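I'm Marin Nedeljković, I edit the local history newsletter at Flastosa, and I'm looking for people who like talking. If you worked in a shop, a laundry, a bakery or on the buses before you were 30, I'd love to hear from you!

We're calling the project Endano. It's a collection of first-job stories, recorded over the summer and printed as a small book in October. I started it after my aunt told me about her first week on a sweet counter (she was sent home for eating the stock) and I couldn't stop asking her questions.

I need 15 people. You don't have to be a good speaker, and you don't need dates or names at your fingertips. We'd sit down together for an hour or so, have tea, and I'd record the chat on a little machine that I promise you'll forget about. Bring old payslips, badges or photos if you've kept any – I get very excited about payslips.

A few practical bits:

- You need to be over 18, and happy for your story to be printed. A first name only is fine.
- I can come to you, or you can come to our room above the Memon bookshop. There are 10 steps up and no lift, sorry.
- We pay your bus fare and you get two copies of the book.
- You'll read your pages before they go to the printer, and you can cross out anything you like.

I'm also after one helper to type up recordings, seven hours a week, paid. Good ears matter more than fast fingers. Some of our talkers mumble, and so do I.

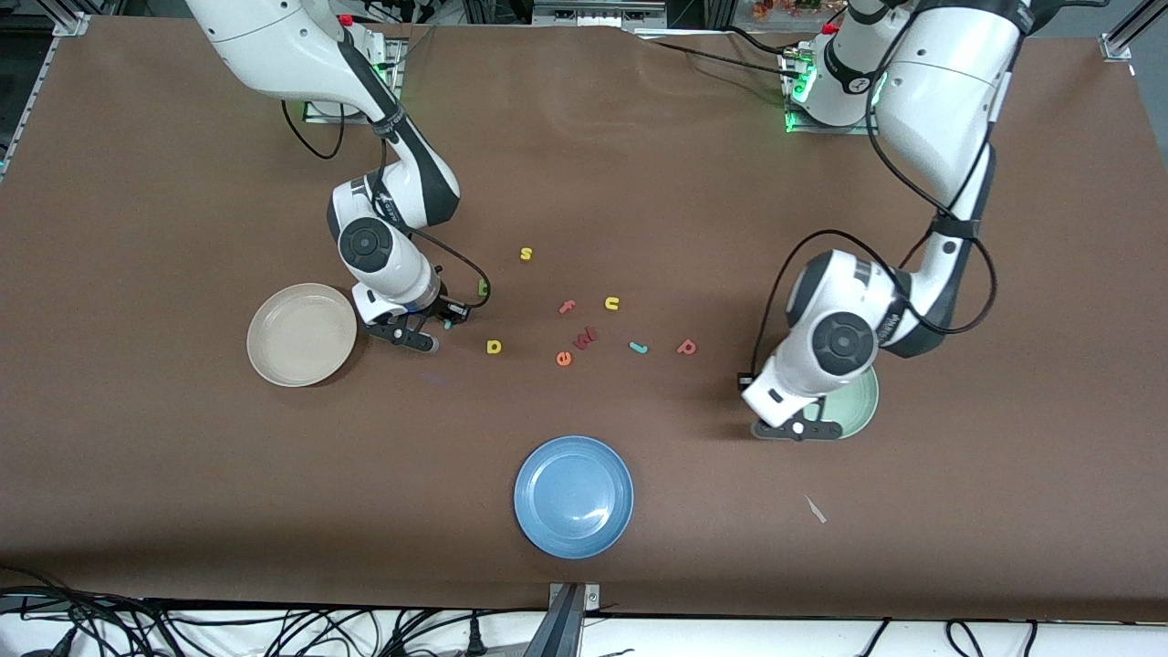
*Sirnovero, 11 May 2018* – To put your name down, write to me at the Flastosa office or leave a note at the bookshop till. Tell me what the job was and how old you were when you started, plus the best time to ring. For the typing job, please add a few lines about yourself. I answer everyone, though it can take me a week – my handwriting is slow and I like to do it properly.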